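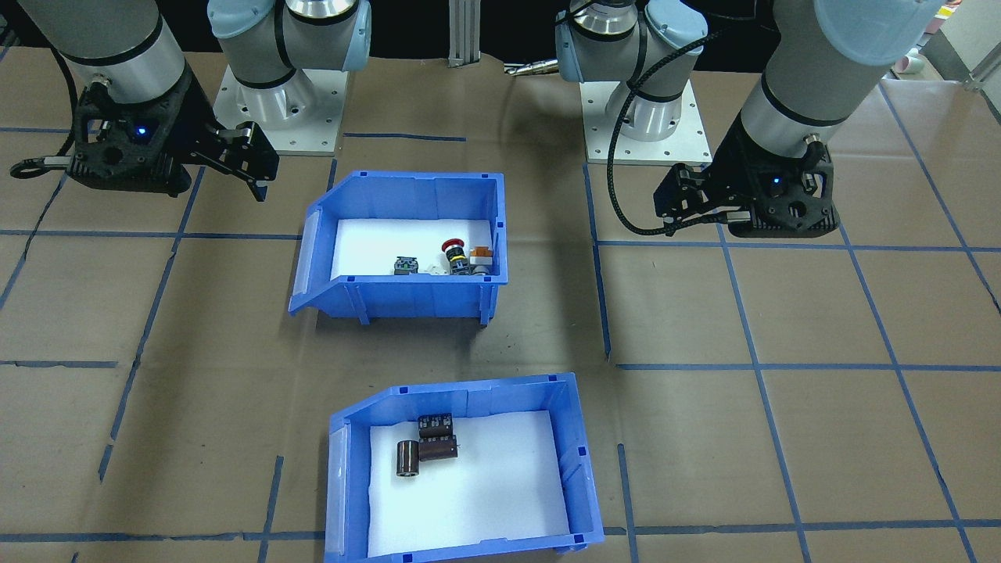
Blue storage bins on the taped table.

Frozen Pop Production – Kitchen Inspection Checklist
Site: Hollow, rear kitchen
Period: April
Inspected by: Zdenka Petkov
Accompanied by: Maxence Texier (production)
Key: OK / Action / N/A

1. Receiving and dry storage

1.1 Coconut milk cans free of dents at the seam – OK
1.2 Opened sugar and cocoa in lidded containers, labeled with date opened – Action
Comment: Cocoa container had a lid but no date. Relabeled during the visit. The sugar was dated.
1.3 Nut products stored below and apart from nut-free ingredients – OK
Comment: Almond pieces are on the bottom shelf. The peanut butter has been moved there since the last inspection.
1.4 Fresh fruit checked for mold on arrival and logged – OK

2. Base preparation

2.1 Fruit washed before cutting, including fruit that will be peeled – Action
Comment: Limes were washed. Mangoes were not. The prep sheet says "wash citrus" and should say "wash all fruit." Maxence Texier to reword.
2.2 Dairy base cooled quickly after cooking and moved to the refrigerator – OK
Comment: Ice bath in use. Times written on the batch card for all dairy flavors.
2.3 Probe thermometer checked in ice water – Action
Comment: Read 2 degrees high. Tagged and taken out of use. The spare read correctly.
2.4 Blender gasket removed and cleaned separately – OK
2.5 Allergen flavors run last in the day – OK
Comment: Order on the board was lime, mango, coconut, then pistachio.

3. Molds, sticks and filling

3.1 Molds free of cracks and rough edges – Action
Comment: Three of the Riraseck molds have hairline cracks near the rim. Discard. Do not repair with food-grade sealant, which was the suggestion on the previous form.
3.2 Sticks kept in closed packaging until use – OK
3.3 Fill line observed, headspace left for expansion – OK
Comment: Batch of 315 on the day. Fill height was even across the trays I checked.
3.4 Filling funnel sanitized between flavors – OK
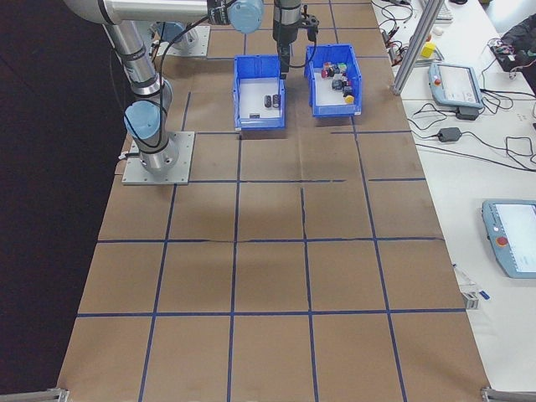
3.5 Trays moved to the freezer promptly after filling – Action
Comment: Trays of the coconut base waited at the end of the bench for around 100 seconds each while the door was held for another rack. Acceptable on its own, but the rack should go in first. Same remark as last time.

4. Freezing and holding

4.1 Freezer at or below 0°F on arrival – OK
4.2 Door seal intact and free of ice – Action
Comment: Ice along the lower hinge side. Defrost and recheck. If it returns, replace the seal. Viorica Spahić has the part number.
4.3 Temperature log complete – OK
Comment: Two initials hard to read, entries otherwise in order.
4.4 Unmolded pops wrapped and dated the same day – OK
Comment: Stock sheet shows 3,470 wrapped pieces, oldest date at the front.

5. Labels

5.1 Ingredients listed in descending order by weight – OK
5.2 Allergens declared on every flavor – Action
Comment: The Flelto coconut-lime sleeve does not list milk, and the current recipe uses milk powder. Hold this flavor until the new sleeves arrive or stickers are applied. Highest priority on this form.

Open actions
5.2 – Dragica Stojanovska, before any further release
2.3, 3.1 – closed on site once discards are logged
1.2 – closed
2.1, 3.5 – Maxence Texier
4.2 – Viorica Spahić, recheck at next visit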